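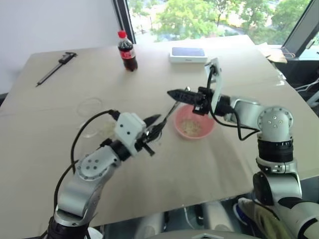
The Skilatov pair at the pink bowl, left arm holding the cutlery.

Skilatov two-arm recording kit, reviewed by Ragnvald Lindqvist

Teaching a robot to spoon grain from a bowl into a glass is a job any toddler would do for nothing, with a comparable amount on the floor. The toddler, though, won't give you synchronised joint readings. For those you need something like the Skilatov kit: two arms, grippers, a head camera, a pair of hand controllers and a recording program called Drekwood that starts up with a cheerful chime I have not found a way to switch off.

I bought it for one purpose, which was to collect demonstrations. You drive the arms, the program saves every movement along with the video, and a learning system later tries to make sense of your habits. It will copy the bad ones first. Mine is a small hesitation before every grasp, like a man choosing a biscuit in front of his mother-in-law, and the first trained model had it perfectly.

Setting up took an afternoon. The arms are good. They are solid, quiet, and they go where you ask them to go, provided you ask slowly. The black fingers have enough grip for a thin metal handle, although a spoon will still swivel if you take it too near the end, and a swivelled spoon is a wasted episode. The cables arch about outside the arms in big loops. I would have liked clips. There is a sheet of stickers in the box and there are no clips.

Drekwood is where you will spend your days. One pedal starts an episode, the other ends it, and a third press of either throws it away, which I learnt by throwing away several I was fond of. Labels can be edited afterwards, one at a time, in a window the size of a postcard. On the good side, it has never lost a file, and the playback lets you scrub both arms and the camera together, so you can find the exact moment you nudged the bowl.

The manual suggests 100 episodes for a simple task. I'd like to meet the task. With 100 the model waved the spoon in the general neighbourhood of the bowl and seemed content. Gøran Kvam, who has the same kit at Skjelbred and more patience, told me to go for 2000 and to keep moving things between takes. I stopped at 937, of which 59 went in the bin for spills, dropped spoons and one long sneeze.
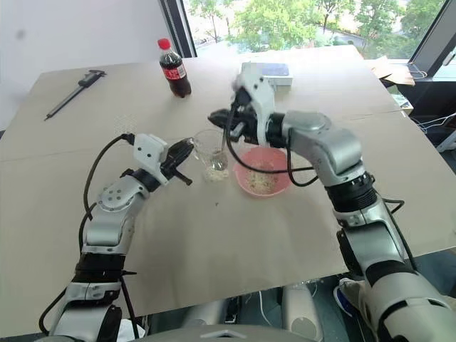 Tradlow, 2026-10-24

A few notes after the longer run. Getting the spoon down into the glass is harder than filling it. Through the head camera a clear glass is mostly a rumour, and you end up judging its rim by what's behind it. I lowered the spoon at a steep angle and kept the other gripper open beside the glass, ready to steady it. A few crumbs land in front of the glass anyway, and I leave them there between takes.

Moving the bowl and changing what lies under it did more for the model than any setting in the training menu. It now copes with either side of the table. It still hesitates before the grasp.

Wrist comfort is poor. The controllers are shaped for someone with longer thumbs, and after an hour I had to stop and hold a mug of tea for medical reasons. Spare finger pads are sold separately, in a pack of one.

Would I buy it again? Yes, for the arms, and for a recorder that saves what it says it has saved. Drekwood's next version is promised for November with batch labelling. If it comes without the chime I'll add half a star.

Four out of five.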